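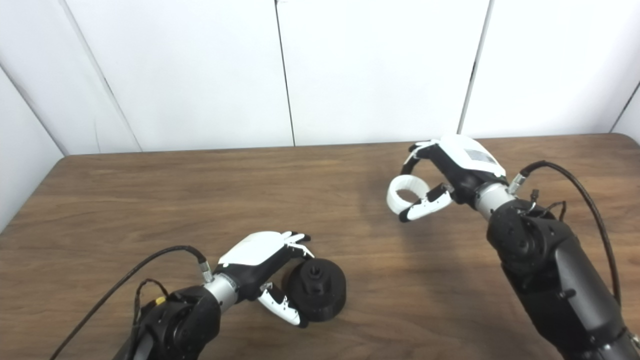

Drosine syndrome is a proposed pattern of reduced facial expression and flattened speech melody seen in some people with slow movement disorders. The term was introduced by the neurologist Alaric Kasprzak, who worked at the Thibodeaux Clinic. It is not listed as a separate diagnosis in standard manuals.

Signs and symptoms

People with the syndrome blink less often and speak in an even tone. Relatives may mistake these changes for sadness or lack of interest, although mood is often normal.

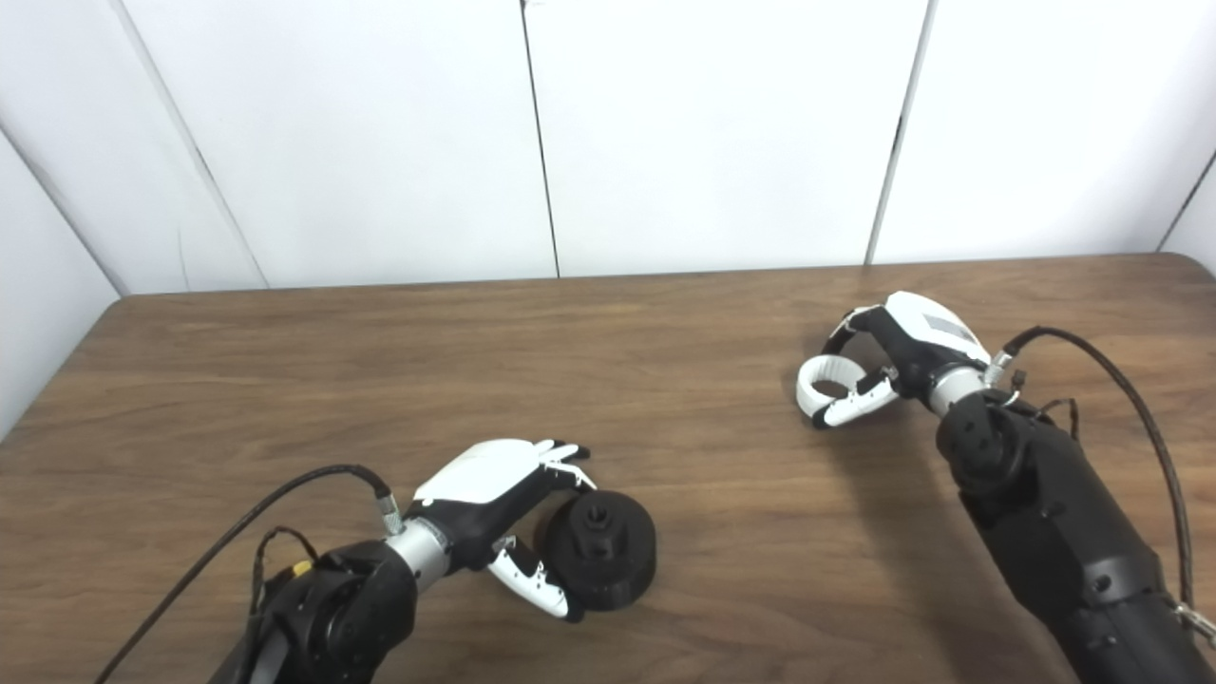
Two robot arms at a wooden table with white panels behind it.

Assessment

The Dunomell Scale rates expression at rest and in conversation. Scores run from zero to 10, and a repeat rating is made after two weeks. 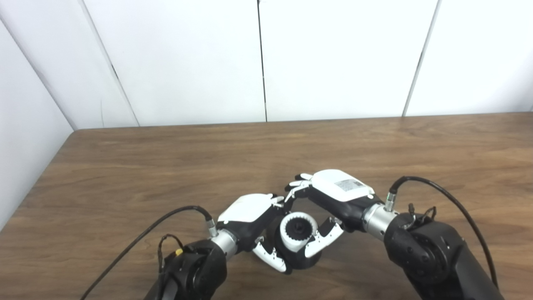
A hearing test is advised before speech is rated. Low mood is screened for separately.

Research

The Zetton study enrolled 245 adults and published its first report on June 19, 2021. Critics noted that the group had no comparison arm.

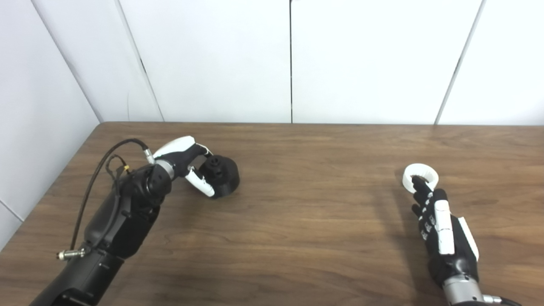

Later work has focused on speech therapy and on advice for families. No drug treatment has been approved for the syndrome.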